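Workshop notebook – April, morning

Vinegar batch again. I know, I know, I said I'd leave it alone until the end of the month, but Ermira came in with a bag of bruised Narwood apples and I am weak.

Where things stand: the big crock went sharp faster than I wanted. I tasted it before coffee (mistake) and again after, and both times it had that nail polish edge at the back. Preben thinks it's the warm corner by the boiler and he's probably right, he usually is about heat. I moved the crock to the low shelf by the north wall and swapped the cloth for a tighter weave, and I'll leave it covered and see if it mellows. The pear one next to it smells lovely, soft and a bit like bread, so I'm not touching that at all. Hands off, everybody! Amra, this means you and your teaspoon.

Titration on the cider vinegar came out at 4.2 percent acid, which is short of where I want it. I did 3 runs because I didn't believe the first. They agreed, annoyingly. So it stays in the crock and nobody pickles anything with it yet. Dressing is fine, marinades are fine, shelf-stable cucumbers are absolutely not fine.

Then the bottle question, which has eaten far too much of my week. Tall or squat, glass or plastic, white or see-through, and what sort of cap.

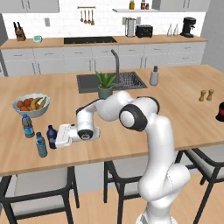
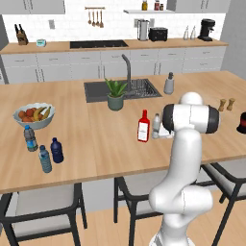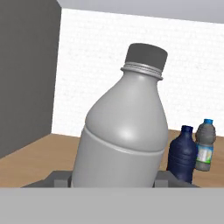
My own vote is still dark glass for anything going on a shop shelf and plain plastic for the kitchen refills. Zdenka says people buy vinegar by color and we'd be silly to hide it, and she did run the stall in Estport for years, so I'm listening. What I won't budge on is the cap. Bare metal is out. We had that one lot where the lids pitted from the inside and I was scraping orange crumbs off the threads for an entire afternoon – never again. Plastic screw caps with a proper liner, or corks for the fancy ones if Rok will stop sighing about the price of corks.

Rok also dug out his aunt's recipe notebook from 1990, the one with the beet stains. There's a page on raspberry vinegar that just says "enough sugar" and then a drawing of a spoon. No size given for the spoon. I copied it out anyway and I'm going to try it with the frozen berries, small jar first, and taste it as I go.

Mother trouble: the one from the old barrel has gone thin and raggedy at one side. Still smells clean, no fuzz, so I trimmed it and put it in fresh cider with a splash of the live stuff. If it hasn't started a new skin by the time the apples are pressed I'll beg a piece from Preben, who has one the size of a dinner plate and is unbearable about it.

To do:
– wash and drain the pear jars, lids off overnight
– order filter papers (the wide ones, the narrow ones tear)
– label the crocks on the SIDE, the lids keep getting swapped
– ask Zdenka for her shallot recipe
– give Ermira her bag back

3:40, adding this late. Tasted the crock once more in its new spot. Still sharp. Going home.

42 shares
3 comments

Recent entries
Second pressing, and the pump that leaks
Sourdough discard crackers, attempt with rye
What Amra did to the honey
Cleaning the old barrel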